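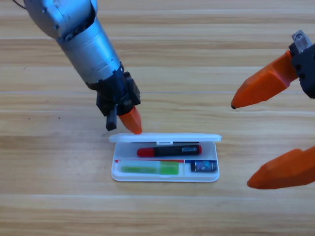 Slide 1: What I am reviewing

Speaker: Chepkoech Tanui. Twenty minutes, then questions.

Start with thanks to Tuấn and Nhàn for the bench time.

The Colar is a two-arm tabletop kit, sold to college labs and small workshops. We had ours on loan through May. It goes back on 4th June, so anyone who wants a turn should speak to Khôi Tô at the break.

Say clearly that we paid nothing for it and that Colar has not seen these slides.

Point at the slide: one arm at the lid of the pencil case, the other at the right with its fingers open. Marker, green stick and small dark block are all in the tray.

Slide 2: Why a pencil case

Cheap, easy to replace, and awkward. The lid is hinged and light, so a clumsy push moves the whole case. The tray is shallow.

Four things on the bench. Case in the middle, glue stick to the left, marker and eraser to the right. Left gripper is open and holding nothing. The tray is empty.

If someone asks about the name on the lid: yes, it says UNITREE. The case does not come with the kit.
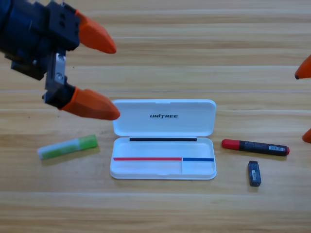 Slide 3: Setting up

Two people can do it in a morning. Thiện Vương did the second arm alone and would not do it again — the clamp needs a third hand.

The manual is 43 pages. Read the cable section before bolting anything down. Ours had to come off and go back on.

Slide 4: What we liked

The pointed fingertips. They get under a thin edge, and they come off with one screw.

Both arms run from the same control program. The Feker we looked at last year needed a separate one for each arm.

Replacement fingers arrived in 2 days.

Slide 5: What we did not like

The wide gap between open fingers is fine for the case and too much for a crowded tray. You have to plan which side to come in from.

The left arm drifts after long sessions. We re-zeroed it at lunch every day. Support knew about it and said a fix was coming — no date given.

Fan noise. Play the clip if the sound is working.

Slide 6: Cost

Kit: £1197. Spare finger set: £53. Bench clamps are extra, and you will need them.

Leave this slide up for questions.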